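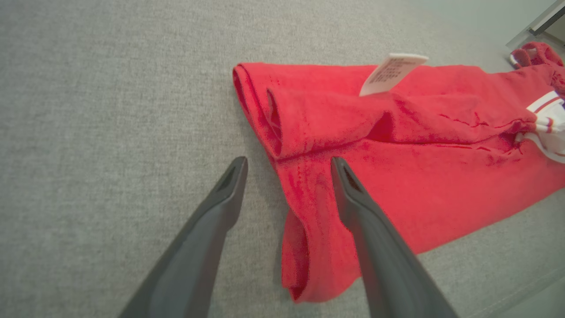

Last updated: Monday, 9:40 a.m.
By Gisela Janssen

I'd walked past the old Sterkow building on Mill Street maybe 3,000 times before I finally got somebody to tell me about it. That somebody was Mirka Oláh, whose grandfather ran the dry goods store on the ground floor, and she had coffee going before I got my coat off.

"People think it was always a store," she told me. "It was a livery stable first! Grandpa said on a damp day you could still smell the horses in the back."

The Sterkow brothers put up the brick front, she said, and then fell out over the upstairs. One wanted a dance hall, the other wanted to rent rooms. So they did both (I laughed out loud at this), with nine rooms along the alley side and the hall facing the street.

"Can you imagine trying to sleep?" Mirka said. "A room was 25 cents, and you got the band whether you liked it or not."

Her grandfather took over the store one November and kept the brothers' name on the sign, mostly because repainting it would have cost him $100. The dances went on for years after that. Her parents met at one.

I asked what she missed most, and she thought about it for a good while.

"The stairs," she said. "They were so steep, and my grandmother went up and down them all day in her church shoes. I'd like to climb them one more time."

The present owner has the key, and I've left him two messages.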